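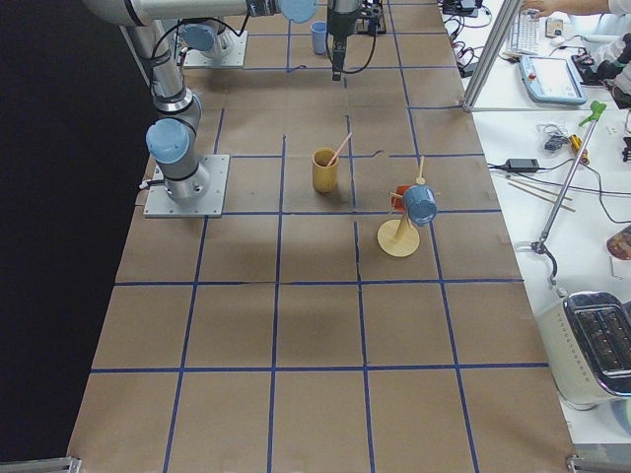
Two-arm bench with taped grid, mug tree and cups.

Print this page | E-mail this page

Search products Go

Zavex Grid Bench for two-arm placement studies

The Zavex Grid Bench is a tabletop work area for research on how well a robot arm handles objects when they are moved away from the spots it was trained on. It is sold as a kit by Skusovlow and suits labs that already own one or two arms.

The surface is brown kraft paper, marked into cells with dark blue tape. Each cell has a number in the bench file. Before a trial, the software picks a cell for each object and the operator puts it there by hand. The arm then attempts the task and the operator enters pass or fail. Paper is cheap to replace and gives a dull, even colour behind the objects. Creases and small tears do not need to be fixed, and we suggest leaving them until the tape starts to lift.

Objects

The kitchen set is the most used. It includes a wooden mug tree with pegs, mugs in light blue and orange-red, a mustard-yellow cup and a thin pink stick that stands in the cup. Hanging mugs are harder to grasp than cups standing on the paper, and the set was chosen so both can be tested in one session.

Result from the Zasemora trial

Kiri Tipoki's group at Zasemora ran 2,270 trials on the bench with a learning method called Gu. Gu trains on a small number of cells first and adds a new cell only when the arm passes there three times in a row. With standing cups, the arm passed 86 per cent of trials in cells it had never been trained on. Mugs on the tree were worse, and most of the failures came when one mug was partly behind another. The group plans to repeat the mug trials in December with the tree turned to a new angle each time.

What is in the kit

Kraft paper, one roll
Dark blue tape, 3 rolls
Kitchen object set
Bench file and trial log software
Printed set-up guide

Arms, grippers, mounting plates and table are not included. Allow room at one side for a desk, so the operator can reach both the keyboard and the teach pendant during a trial.

Ordering

Replacement paper and tape can be ordered separately. Object sets in other colours are made to order, with a minimum of 100 pieces. Labs wanting the Zasemora trial logs should ask for them when they order.

Page updated August 26, 2018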